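Shirts, sleeves and a pair of boots

Friday, February 16, 2018

Quick one tonight, got to be up at silly o'clock. But I promised Mirjam Baert I'd write up the shirt business before I forget it all, so.

Ordered two shirts from Collstead in June last year. Never measured myself in my life before that. Always just said 16 collar and hoped. The first one came and the collar was fine and the sleeves stopped well short of my wrists. Looked like I'd borrowed it off a nephew. Sent it back, they were very nice about it, and a chap there called Slamet Simanjuntak emailed to ask how I'd done the sleeve. Well I'd done it from the shoulder seam of an old jumper. Wrong. He wants it from the bone at the back of the neck, over the shoulder, down to the wrist with the elbow a bit bent. You can't do this alone. I tried with a mirror and a bit of sellotape and ended up with a number that would've fitted a gorilla.

So get somebody to help. Hollis Brannigan did mine in the kitchen, took 3 minutes, most of that was finding the tape. Do it twice and if the numbers don't match do it again. Stand normally. I kept breathing in, which is daft, you'll only have to breathe in for the rest of the shirt's life.

Second go came and it's lovely. Still wearing it. Cuffs have gone a bit soft but that's me, I push them up.

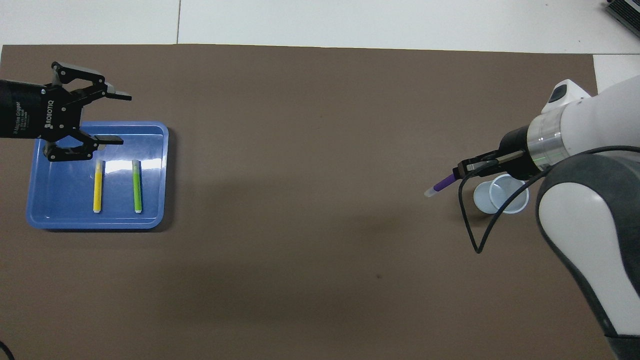
Trousers next, and these are harder. Everybody's waist size is a fib. I've a pair that say 34 and a pair that say 36 and they're the same trousers near enough. Lay your best pair flat on the floor or a big table, button done up, waistband pulled straight, and measure across then double it. For the leg go from the crotch seam down the inside to the hem. If you're cutting a pattern from them you want a big sheet of plain brown under the lot, like the one in the photo, laid flat so you can see the edge of a dark cloth against it. Mine's parcel paper and it will curl up at one end whatever I do. Tins of beans on the corners. Brendan Mac Carthaigh swears by proper lead weights but he's got the room for them.

Mark the hem before you mark anything else. I didnt, and had to do the whole left leg over.

Then boots. I had some made by Ó Ceallaigh and they wanted both feet drawn, standing up, weight on, in the socks you'll wear. Do it in the evening when your feet have spread out. My right is bigger than my left, never knew. All those years of one sore toe! They also want the tape round the instep and round the widest bit, and write which foot is which on the paper becuase once it's folded in an envelope you won't remember.

Worth it? Haven't worn them enough to say. Stiff still. Walked to Skalcombe and back in them and had a blister on the left heel, none on the right. Thicker socks next time.

Oh and jackets - leave those to a person with a tape and pins. Itsuki Shibata pinned one on me last month and moved the button by next to nothing and it hung completely different. I'd not have spotted it in a hundred years.

Mirjam, the tape you wanted is the soft one with inches on one side and cm on the other. I've a spare, remind me on Sunday. Bed.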